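The back row

I've been putting off writing about the counter for months, partly because every time I got it looking nice I wanted to wait one more day and see if it stayed that way. It never stayed that way. So this is a post about the counter as it is, plus the jar situation, plus a long detour about cutting boards that you can skip if you don't cook.

Some background for new people (hi!). We moved into this place in October with far too much kitchen stuff and one decent stretch of counter. The old apartment had a pantry you could walk into. This one has a cabinet over the fridge that I need a chair for, and a drawer that sticks. My first plan was to keep everything off the counter, the way they do in magazines, and I lasted six days. On the seventh I was standing on the chair at breakfast time, in my socks, reaching for a pitcher, and I thought, no, this is silly, the pitcher lives downstairs now.

So I made a rule, and the rule is that there's one row. Things can live along the tile at the back, in a single line, and nothing gets to stand in front of anything else. If I want to add something, it has to fit in the line or something else has to go. I got this from Gizella Lakatos, who had a tiny kitchen when we were neighbors and could make dinner for a crowd in it without once saying "hang on, let me move this." Her version was stricter than mine. She measured things before she bought them. I just buy things and then come home and shove.

The yellow pitcher was the first to earn a place. I use it every single day, for water mostly, and for pancake batter on weekends, and once for flowers when my sister came. It's so loud against the dark tile, and I love it. I didn't choose the tile, by the way, the last owners did, all those little teal and blue-gray squares, and I spent the whole first winter planning to rip it out. Now I'd fight anyone who tried. It makes everything in front of it look brighter.

Next to that is the round lid. The lid is a problem. It's wood, it has a nice little knob, and the crock it belonged to got dropped during the move (by me, on the front step, with all the boxes already inside). I can't throw it out. I've used it as a trivet and as a spoon rest, and I've put it over a bowl of rising dough with a towel on top, and it did fine at all of those, so it stays in the row and I've stopped apologizing for it.
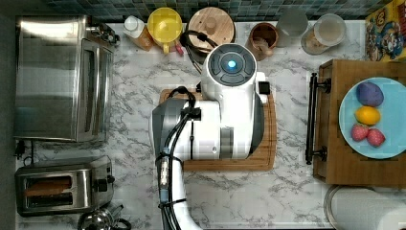

Binta Akpan wrote in after my last kitchen post to say that I should get rid of the cups, all of them, and put them in a cabinet like a normal person, and that a back row should be for food and cooking things only. She has a point, and she was nice about it. She also said that if a cup is out, somebody will use it, and then it's in the sink, and then the row has a gap and something worse moves into the gap. Yes. That's exactly what happens at my house. The worse thing is usually mail.

But I'm keeping the cups for now. The brown one is my coffee cup and I'd only have to get it out again in the morning. The see-through-ish white one is for measuring out rice, which I know is not a real measurement. I've been using that same cup for so long that I know how much water goes with it, and if I switched to a proper measuring cup I'd have to learn rice all over again at my age. No thank you.

Now, jars. I used to have 16 glass jars. I'm not proud of it. I'd see one at a yard sale and think about lentils, and home it would come. Most of them were empty, or had an inch of something in the bottom that I couldn't identify by smell. When we unpacked I lined them all up on the floor and gave away everything that didn't have a lid that fit, and then I gave away the ones with metal clips because the clips pinch. The survivors are mostly in the cabinet over the fridge, and one clear one with a lid gets to be in the row. It's at the far end where I can grab it without looking. I refill it on grocery day and I don't label it, which drives my husband up the wall.

OK, the cutting board detour. I used to own a stack of thin plastic ones in different colors, and they slid around, and they warped in the dishwasher so that an onion would roll right off. Last year I got rid of the whole stack and bought a single wooden board, a proper rectangle with rounded corners, and it sits out on the counter all the time. I don't put it away. That was the thing that changed how I cook more than any gadget – if the board is already there, I'll chop a carrot. If the board is in a cabinet, I'll eat crackers. It gets a scrub with salt and half a lemon when it starts to smell like garlic, and then oil whenever it looks thirsty. I use plain mineral oil from the drugstore and wipe it on with an old T-shirt.

The wooden tray over on the right side is the newest rule, and it's my favorite. Anything that comes into the kitchen and doesn't belong there goes on the tray. Hair ties, batteries, the screwdriver, one sock. When the tray is full I carry the whole thing around the house and put everything back, and I come home to the kitchen with an empty tray feeling like a queen. It takes six minutes if I don't stop to read anything.

Things I still haven't figured out, if anyone has ideas:

Where the dish soap should go so it's not in the row but not in the sink either.

Crumbs on white marble with gray veins. They hide in the veins! I wipe it down, I feel good about it, and then I put my elbow in toast.

Whether to get a shelf put up over the tile. I went back and forth on this all spring. A shelf would double my space, and I'm pretty sure I would fill it in a weekend and be right back where I started, only higher.

Leave me a comment about the shelf, please. I've got a tape measure and a pencil in my apron pocket and I'm getting ideas.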